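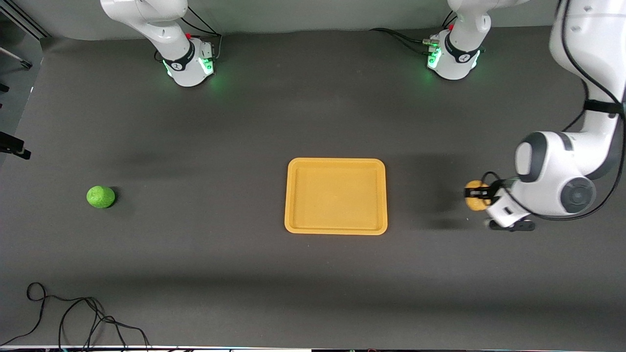

The two bases, with their green lights on.

February 2026

The following pages continue the account of my mother's family that I began on this site in August. The earlier installments dealt with the farm at Kemeys and with my grandparents' marriage. The present one concerns the years after the farm was given up, when the household moved into the town of Etcombe and my grandfather, Skarphéðinn Kvaran, took work at the Drotano mill.

My grandfather was forty-one when he entered the mill. He had never before worked indoors for wages. He was assigned to the carding room, on the early shift, and he remained there for 20 years. His first pay book has survived and is now in my possession. It records the hours worked, the deductions for coal, and a small weekly sum withheld for the sick fund, to which all the men in the carding room belonged. My mother remembered that the book was kept in the drawer with the good knives and that the children were forbidden to touch it.

The family rented the upper floor of a house on Tanner Street. There were two bedrooms for seven people. My grandparents had the front room with the youngest child, my mother shared the back room with her sisters, and the two boys slept in the kitchen on a folding bed that was put away each morning before breakfast. The lower floor was occupied by the landlord's widowed sister, a Mrs. Pell, who disliked noise and made her feelings known with a broom handle against the ceiling. Relations improved after my grandmother began to send down bread on Saturdays.

My grandmother did not work outside the home in those years, but she took in sewing, chiefly hems and collars, and later wedding dresses. She had learned the trade from an aunt at Kemeys. The machine stood under the front window, where the light was best, and my mother's earliest memory of Etcombe was of falling asleep to the sound of the treadle. The customers were mostly wives of mill foremen. They paid promptly, as a rule, although one of them owed for a gray traveling suit for so long that her name became a household expression for any debt that was not expected to be settled.

The children attended the parish school until the age of fourteen. My mother was a good pupil and wished to go on, and her teacher called at the house to argue the case. My grandfather heard the teacher out and then said that he would consider it. He considered it for the whole of one summer. In the end she was permitted two further years, on condition that she help with the sewing in the evenings. She spoke of this arrangement without bitterness -- she held that it had taught her to read with one eye and baste with the other.

My uncle Peter, the elder of the boys, left home first. He went to Zostitz to work on the railroad and wrote on the first of every month. Some of these letters were lost when the Tanner Street cellar flooded, but my aunt Clara saved those she had kept upstairs, and her daughter has kindly allowed me to read them. They deal largely with food, the price of boots, and the failings of his landlady. In one of them he asks that his brother be told not to wear his brown jacket. My mother confirmed that the brother had been wearing it since the day of Peter's departure.

By the time my grandfather left the mill, the savings book showed a balance of 2,614 dollars. With this he made the down payment on the house on Orchard Road, which many of my cousins will remember. It had a porch, a cherry tree that bore poorly, and a bathroom, the first the family had ever had to themselves. My grandmother had the sewing machine carried in before any other piece of furniture.

I have been unable to establish the exact date of the move. The parish register places the family on Tanner Street at Easter, and my aunt Clara's confirmation card gives the Orchard Road address. Relatives who hold letters or papers from that year are asked to write to me at the usual address. The next installment will deal with the Orchard Road years and with my parents' engagement.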